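How Plastic Building Bricks Hold Together

A building brick has two working parts. The bumps on top are called studs. Inside the hollow bottom there are walls and, in most sizes, round tubes. When one brick is pressed onto another, the studs below fit tightly between the walls and tubes above. The plastic bends a tiny amount and pushes back. This push makes friction, the force that stops two surfaces from sliding apart. Engineers call it an interference fit.

Naming the sizes

Bricks are named by their rows of studs. A 2x2 brick has two rows of two studs, or 4 in all. A 2x4 brick has two rows of four, or 8 in all. A 1x1 brick has a single stud. More studs joined means more friction, so a 2x4 pressed down on all its studs is harder to pull off than a 1x1.

The baseplate

A baseplate is a wide, thin sheet with studs on top. It gives a model a flat floor and keeps its parts in line. The studs form a grid, like the squares on graph paper. To find how many studs a square grid has, multiply one side by the other. A grid with 8 studs on each side has 64.

Sort before you build

Leidy Salazar teaches the building club at Eltcombe. Her groups lay out their bricks from large to small along one side of the plate before they start. The order makes a missing size easy to spot.

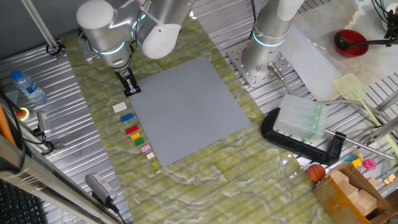
Large bricks usually go down first. They cover more of the grid and tie the lower layers together. Small bricks fill the gaps that are left.

Try this test

1. Stack two 2x4 bricks with all 8 studs joined. Pull them apart.
2. Stack them again with only 2 studs joined. Pull again.
3. Write down which pair came apart more easily.

Words to know

Stud: a bump on top of a brick.
Friction: a force that resists sliding.
Grid: a pattern of evenly spaced rows and columns.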